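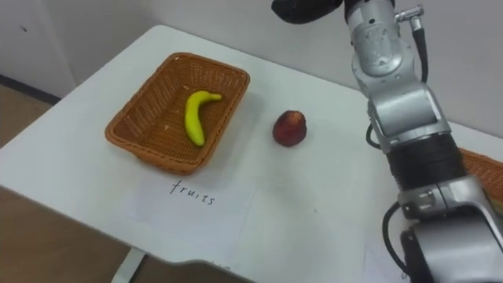 Girstead lab puts two grippers through the fruit test

Jan 13, 2026

The great gripper question at the Girstead automation lab has come down to produce. Since June the lab has been trying out two grippers on the same silver arm, one from Golby and one from Bettencourt, and asking each of them to sort small household things into wicker baskets with handwritten labels. One of the labels says "fruits." Staff agree it is the most legible thing anyone there has written in years.

The final tally, posted on the lab's door on Monday, covers 3,276 attempts. Of those, 2,221 ended with the right object in the right basket. The rest ended in other ways, and the lab has a spreadsheet column for each, including one headed "floor."

Both grippers ran on the same Zinier controller with the same camera looking down at the table, so neither maker can blame the wiring. Each got the same 12 objects in the same order, then in a shuffled order, then in whatever order the last person to leave had put them down. The Golby model was quicker on anything round. The Bettencourt was slower and dropped less, and it made a small clicking noise on release that half the lab found reassuring and the other half asked to have turned off.

Bananas went better than expected. The curve gives the fingers something to settle against, and after the first week both models were handling them without much fuss. Round fruit was a matter of closing speed - too fast and it rolled, too slow and the controller gave up waiting and reported success anyway.
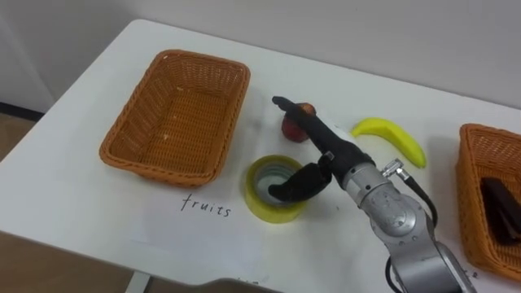

Tape was the hard one. A roll can be picked up from the outside or with one finger down the middle, and the two approaches need different opening widths, different angles and, according to the lab's notes, different amounts of patience. The lab tried both ways with both grippers and ended up preferring the finger in the core, though the setting had to be redone each time somebody nudged the camera. Somebody nudged the camera a lot.

The lab has not named a winner. Its four-page report recommends the Golby for speed, the Bettencourt for care and a heavier camera mount for everyone's sake. Bettencourt has asked for another 100 runs with softer fingertips, and Golby has asked to see the spreadsheet. The extra runs begin next week, with the same baskets and a fresh pen for the labels.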